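Snack Box Packing - Project Report
Melati Sitompul and Sekar Pelupessy

Aim: find out if mixed snacks pack better flat first or big first. Budget was 53 dollars, spent nearly all of it. Harau is our name for the gift box idea, one box per person in the dorm who signed up.

Method. Tip everything out, pack it, close the lid, time it. 3 tries for each order. Sekar timed, Melati packed. Target weight 600 grams, best box came to 493 so we missed that - too much air in the wrappers.

Results. Big first was quicker. Flat first looked neater but the lid didnt always close.

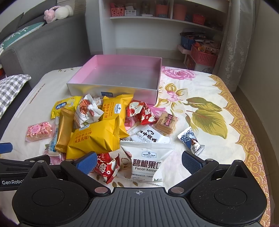

Sorting before packing needs more time than we planned. With a pile like this one, the big salted egg yolk waffle packet and the pecan kernels are easy to grab, but the twist-wrapped candies slip in between and get left till last. Next time - candies in a seperate bag. Also a deeper box.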